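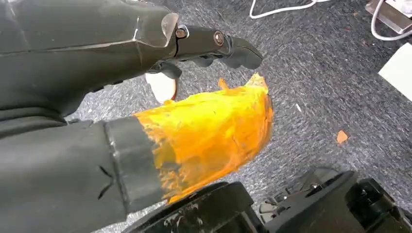

The drawer by my back door had not closed properly in two years. Every so often I'd shove it with a hip, something inside would crunch, and I'd walk off and pretend I hadn't heard. Then one evening in February I needed the warranty for the dishwasher, and I ended up sitting on the floor until 11 p.m. with takeout menus and dead batteries all over my lap. So I changed how I keep paper and small stuff in the house, and a few of you asked me to write it up!

First, get everything out. I mean all of it, including the envelope of mystery keys. Sort on the floor or the bed, wherever you'll be annoyed enough to finish the same day. I make one pile for things with a date on them (bills, warranties, permission slips) and one for everything else, and I do the dated pile first while I still have some patience.

My aunt, Padmavathi Bangera, keeps her recipe cards standing up where she can see them, and I stole that for the things we look up all the time. Wi-Fi password, vet's number, which bin goes out when. Print them big, one subject to a card, and write on thick stock so they don't flop over.

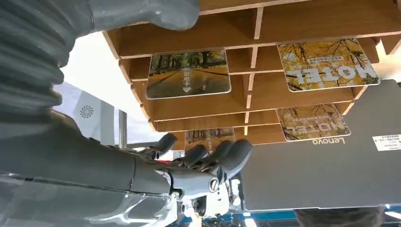 Cards in a wooden rack, easy to grab.

If your cards curl (mine did, the kitchen gets steamy), put them under a heavy cookbook overnight. A dab of clear nail polish on each corner helps too. And use pencil for anything that might change. I've rewritten the babysitter card more times than I'd like to admit.

Now boxes. I used to buy pretty ones with lids, and the lids were where it all went wrong, because I'd set things on top and never open them again. These days I save sturdy shipping boxes, cut the flaps off the ones that will live on a shelf, and leave the flaps on anything headed for the closet. Write on the short end with a fat marker. Rub a candle stub along the bottom edges if the box has to slide in and out, it glides so much better.

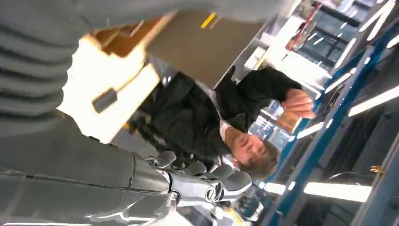
Plain cardboard does the job.

Tape tip from my neighbor Anil Thampi: fold the last half inch of the roll under itself before you put it away. I resisted this for ages and now I do it every time. He also keeps a spare pair of scissors in the tape box, tied on with string so the kids can't wander off with them.

Last thing is the scanning, which I put off longest. Manuals mostly live online now, so I only scan receipts and anything with a signature. I name each file with the store first and then the item, and I copy the whole folder to a second place when I'm done. Do it sitting at a real table. I tried it on the couch and lost a tax form down the cushions. 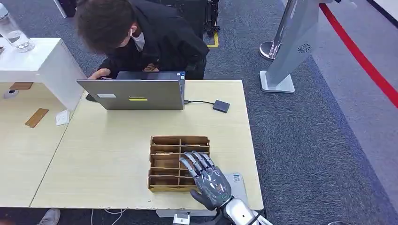 Laptop out, plenty of table to work on.

A strip of colored tape on each charger and cable saves a lot of muttering, by the way. Yellow is mine, green is my husband's, and anything with no tape goes in a jar until somebody comes looking for it.

Next time I'll do the spice shelf. Kavitha Namboodiri left a comment wanting to know how I get old labels off glass jars: warm water, a spoonful of baking soda, and then cooking oil on whatever is still sticky.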